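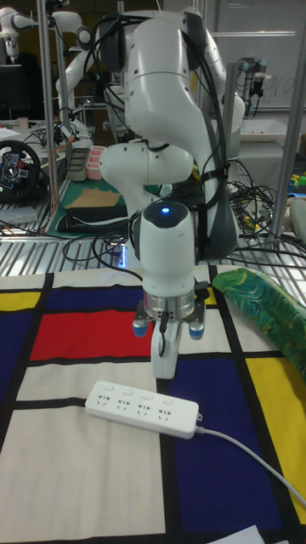

Zwischenbericht an Isberg, Stand 28. Mai 2023
Vorhaben Manninen, Arbeitspaket Datenerhebung
Verfasser: Sivaprasad Rao

Seit März haben wir 300 Demonstrationen mit der Steckdosenleiste aufgezeichnet. Die Zahl klingt besser, als sie ist. Brauchbar sind nach Durchsicht 67 Prozent; beim Rest fehlen Gelenkdaten oder der Bediener hat mitten im Griff neu angesetzt.

Das trainierte Modell traf den verlangten Schalter in 30 von 63 Versuchen. Ob es die Aufgabe gelernt hat oder nur die Lage der Leiste auf der bunten Decke, kann ich nicht sagen -- ich vermute Letzteres.

Lurgate schlägt vor, die Menge zu verdoppeln. Davon halte ich wenig, solange Unterlage und Startposition kaum wechseln. Beantragt wird stattdessen Bedienzeit für neue Anordnungen. Den Zwischentermin für Grerketti bitte ich zu verschieben.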